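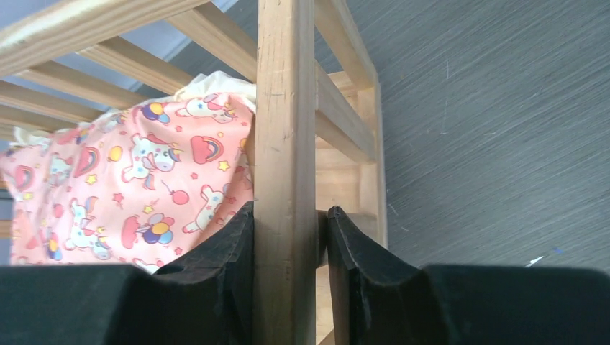
4. Setting the Corner Posts

Read this section through before you open hardware pack C. The Sindeck garden shelter frame needs two people for steps 3 to 7. Complete the ground anchors in section 3 first and let the concrete cure for the time printed on the bag.

Parts needed
Corner posts, square section, 1,680 mm
Lower rails, 1,249 mm
Post shoes with coach screws
Pluvance end-grain sealer, 200 ml

Tools needed
Spirit level, rubber mallet, 13 mm socket, tape measure, pencil, two bar clamps

4.1 Preparing the posts

1. Lay the posts on trestles with the predrilled face up. Check each one for twist by sighting along an edge. Light surface marks do not affect strength. Do not install a post with a split that reaches a screw hole.

2. Brush sealer onto both cut ends. Leave for 18 hours. If you shorten a post, seal the new end the same way.

CAUTION: Sealer is flammable until dry. Keep rags flat and outdoors.

4.2 Fitting the posts

3. Stand the first post in its shoe with the predrilled face toward the inside of the shelter. Tap down with the mallet until the post rests on the drain plate.

4. Hold the level against two adjoining faces. Adjust until both read plumb, then clamp a temporary brace at waist height.

5. Drive the coach screws finger-tight, then turn each one a half turn with the socket. Work on opposite sides in turn.

Note: A narrow gap on one side of the shoe is normal. Wood moves with the weather, and the gap may close in wet months. Pack it only if the post rocks.

6. Repeat for the remaining posts. Measure both diagonals across the post tops. They must match within 5 mm. If they do not, loosen the screws on the post that is out and go back to step 4.

7. Fit the lower rails between the posts, tongue side up. Do not remove the braces until the upper rails are on (section 5).

CAUTION: Do not leave braced posts standing overnight in high wind. Take them down if section 5 cannot be finished the same day.

4.3 If you are using the Flatell deck base

Skip the post shoes and use the flange plates supplied with the base. Torque settings are on the plate label. Steps 3 and 5 are replaced by the Flatell sheet; all other steps apply.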